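Chapter 4
Padding, Channels, and Loft: How a Quilted Jacket Takes Up Space

I used to store my winter clothes the way most people do. I waited for the first warm afternoon in March, got tired of looking at the coat hooks, and pushed everything into whatever bin had its lid off. Then in the fall I'd pull out a padded jacket that looked like an old pancake and wonder what I had done to it. This chapter is my long answer to that question (and I promise the later sections have more numbers in them, if numbers are what you came for).

In Chapter 3 we worked with flat goods: sheets, shirts, tablecloths. A flat good is mostly cloth, and when you fold cloth the layers lie down on each other and stay put. A padded jacket is a different animal. Most of its volume is air, trapped in a filling, and the filling is trapped between two layers of cloth. Fold it and you are bending all of that at once. You can feel it push back! That push is what we call loft, and you'll be hearing the word a lot from now on.

If you have a padded jacket handy, go get it and put it on your bed. I'm serious, the chapter goes better with one in front of you. A bed is the best folding surface in most homes, wide enough for both sleeves and soft enough that snaps and zipper pulls don't scratch anything. I do nearly all my own folding on one, with the bedspread pulled smooth first.

Now look at the stitching. Many jackets have rows of it running across the body, and the space between one row and the next is a channel. Channels keep the filling from sliding down to the hem and leaving you with cold shoulders and a fat waist. For our purposes they do something else as well – they give the jacket lines where it would like to bend. A fold made along a stitched row is thin and easy. A fold made across the channels has to crush every one of them, and it tends to come out lumpy.
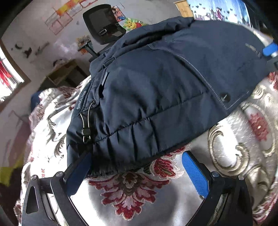
Figure 4.1. A quilted jacket folded into a thick bundle over a bedspread. Note the stitched channels and the puckered gathers along the lower edge.

Those gathers are worth a minute of your time. Cloth puckers where there is more of it than the seam has room for, and on a jacket this usually happens near the hem. The jacket in Figure 4.1 also has a drawcord loop with a little toggle stopper, and I would like you to get in the habit of checking for one before you fold anything. Let the cord out all the way. A hem that's cinched tight won't lie flat no matter how nicely you treat the rest, and I've watched whole classes fight with a bundle for ten minutes before somebody thought to loosen the cord.

Then there's hardware, my word for everything on a jacket that isn't cloth, thread, or filling. The one in the figure has zippers, a round snap near the end of the long seam, and that toggle. Hardware doesn't compress. When you squeeze a bundle, the padding gives way and the hard bits stay the size they were, so they press into whatever is beside them. Close the zippers, tuck the pulls in, and turn snaps toward the inside if you can do it without wrestling.

A word about thickness. Your finished bundle will be thick, and beginners see this as failure. They kneel on it. I did too, for years, and I had a vacuum bag phase I'd rather not discuss. But a thick bundle is a jacket keeping its air, and for storage over a season that is exactly what we want. For a suitcase you may decide differently, and we'll get to suitcases in Section 4.5.

How different can two bundles be? For the exercises in this book I use a make-believe cabinet called the Drusthorpe, with 300 liters of usable space. Suppose a jacket folded along its channels takes up 12 liters, and the same jacket stuffed in any old way takes up 30. The Drusthorpe holds 25 of the first kind and only ten of the second. Real jackets won't be so tidy, and real cabinets have hinges and rails in annoying places, but keep the comparison in your head as you read.

Before You Go On

Fold your jacket once along a stitched row, then open it and fold it once across the rows. Press lightly on each bundle with your palm and let go. Write down which one springs back faster and where the lumps are. Keep the page, you'll want it for the Pindari fold in Section 4.2.

4.1 Measuring Loft at Home

You need a ruler, a hardcover book, and a flat surface that's firmer than a bed, so move to a table or the floor for this part. Lay the jacket out with the zipper closed and the sleeves away from the body. Give it a gentle shake first and let it settle while you find the ruler. Set the book on the middle of the back panel, and measure from the table to the underside of the book at each corner.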